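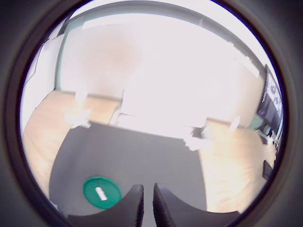 Notizen für den Vortrag in Keltport, Slot nach der Kaffeepause. Laut lesen, langsam reden, Wasser hinstellen!

Einstieg
Hallo zusammen, schön, dass ihr nach dem Kaffee wirklich wiedergekommen seid. Ich rede heute über Wartung, also über das Thema, bei dem auf Konferenzen sonst alle zum Buffet gehen. Es geht um eine einzige Zelle, unsere, die bei uns intern Gosik heißt (fragt mich nicht, der Name stand schon auf dem Ordner, als ich angefangen habe). Ein Arm, ein Greifer mit zwei Fingern, eine Matte, ein Deckel. Mehr braucht man nicht, um sich eine ganze Woche zu versauen.
— kurze Pause, falls jemand lacht

Die Matte
Ich fange unten an, weil bei uns fast jeder Fehler unten angefangen hat. Die Matte liegt auf dem Tisch und ist mit weißem Klebeband an den Ecken festgemacht. Ja, Klebeband. Wir hatten mal Schrauben in der Diskussion, wir hatten Saugfüße, Yasuo Kikuchi hatte sogar eine ziemlich schöne Zeichnung für einen Klemmrahmen. Geworden ist es Klebeband, und ich stehe dazu! Man muss es halt pflegen. Eine Ecke, die sich hebt, hebt auch das, was darauf liegt, und dann stimmt die Höhe nicht mehr, und dann drückt der Greifer entweder in die Matte oder macht die Finger in der Luft zu. Beides sieht im Protokoll erst mal völlig gesund aus.
Also: morgens einmal mit der flachen Hand über alle Ecken. Was sich krumpelt, kommt runter. Nicht drüberkleben! Drei Schichten Band sind auch eine Höhe.

Die Finger
Hier das Beispiel mit dem Spalt bringen. Wir fahren den Greifer über die Matte, Finger nach unten, und schließen ihn ganz langsam, ohne etwas dazwischen. Dann schaue ich von vorn durch, gegen eine helle Wand geht das am besten. Ist der Spalt oben und unten gleich breit, bin ich zufrieden. Läuft er keilförmig zu, sitzt ein Finger schief, und dann wird nicht am Programm gedreht, dann wird geschraubt. Ich sage das so streng, weil ich es selbst falsch gemacht habe, und zwar einen ganzen April lang. Ich habe Versatz um Versatz in die Software eingetragen, und am Ende war es eine lockere Schraube am linken Finger. Katsuhiko Imai hat sie in der Zeit festgezogen, in der ich mir einen Tee geholt habe.
— hier nicht zu lange leiden, weiter

Der Testdeckel
Jetzt zum Deckel. Grün, rund, Kunststoff, mit Rand. Den nehmen wir als Prüfling nach jeder Wartung. Er ist flach, er rutscht gern, und am Rand merkt man sofort, wenn die Finger nicht auf einer Höhe ankommen. Ein schöner dicker Würfel verzeiht alles, der Deckel verzeiht nichts. Sieben Griffe hintereinander, jedes Mal neu hingelegt, und zwar von Hand und ein bisschen schlampig. Wenn alle sieben sitzen, geht die Zelle wieder in Betrieb. Wenn nicht, zurück zu den Fingern.
Was sonst noch auf der Matte herumliegt, kommt vorher weg. Klingt banal, ist aber Punkt eins auf unserer Liste, und er steht da nicht zum Spaß.

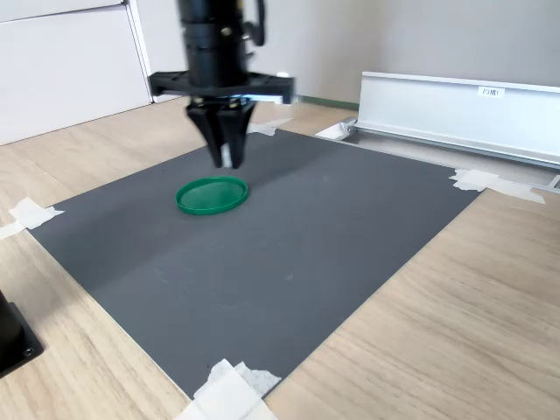 Kimie Sakamoto hat mir nach der Probe geschrieben, ihr sei das mit den sieben Griffen zu wenig, sie würde den Deckel wenigstens auch mal an den Rand der Matte legen, weil der Arm dort weiter ausgestreckt ist und sich ein schiefer Finger viel deutlicher zeigt. Da hat sie recht, und wir machen es seit dem Frühjahr auch so. Zwei von den sieben Griffen gehen jetzt nach außen. Danke, Kimie, falls du hinten sitzt!

Das Wartungsbuch
Kein Werkzeug, eine Kladde. Wir haben es erst mit der Software von Onness probiert, da standen am Ende 2.458 Einträge drin, und gelesen hat sie kein Mensch. In die Kladde schreiben wir: wer, welche Schraube, welche Ecke neu geklebt, Deckeltest ja oder nein. Sachiko Nagano malt manchmal kleine Pfeile dazu, die sind Gold wert. Wenn ich um acht reinkomme und den Greifer schief finde, blättere ich zwei Seiten zurück und weiß meistens schon, wo ich anfangen muss.
— falls die Zeit knapp ist, Onness weglassen

Fragen, die sicher kommen
Ob man die Finger nicht einfach öfter tauschen kann: kann man, aber schaut euch vorher die Platte an, an der sie hängen. Neue Finger an einer verzogenen Platte sind neue schiefe Finger.
Welches Klebeband: irgendein weißes, das man wieder abkriegt. Brittany Charbonneau schwört auf das von Kudo, ich habe keinen Unterschied gemerkt, aber sie klebt auch ordentlicher als ich.
Die Prüfliste schicke ich rum, wer sie will, schreibt mir bitte die Adresse auf den Zettel vorne am Pult.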